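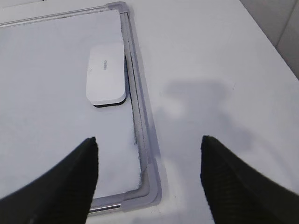
Item 2 — small whiteboard and eraser, on the table.

Minutes, Maltadow shared room users, March 7, 2020
Present: Tadeo Medina (chair), Unnur Blöndal (notes), plus seven from the Toltonlow evening group. Apologies from Bruto.

1. Last minutes. Agreed. Typo in the February ones left as is.

2. Whiteboard. Grime and old marker all down the inside edge of the frame, by the rail. Writing surface itself not bad, a few grey streaks. Unnur says the eraser only pushes it into the corner. Old toothbrush and washing-up liquid suggested, no scourers pls. Tadeo to try before next meeting. New felt eraser — wait and see. 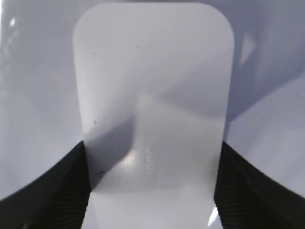
3. Cupboard. Almost 19 pens in there last time, half of them dried out. Bin on sight, dont put back. Rojanasak asked for a shelf of thier own, agreed, bottom one. Labels to be done by Unnur.

4. Sticker and hanging. Green round sticker top left of the board, leave or peel? Some like it. Left for now. Black clip on the top rail stays on, board to go back on the wall once cleaned. Height argued over, not settled.

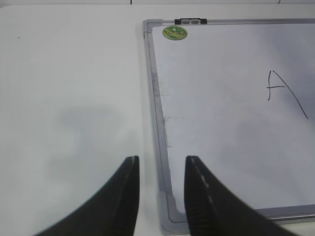
Item 4 — sticker and clip, top left corner.

5. AOB. Wipe the table after use, both groups. Key goes back on the hook by 9.

Next meeting: Tadeo to email round.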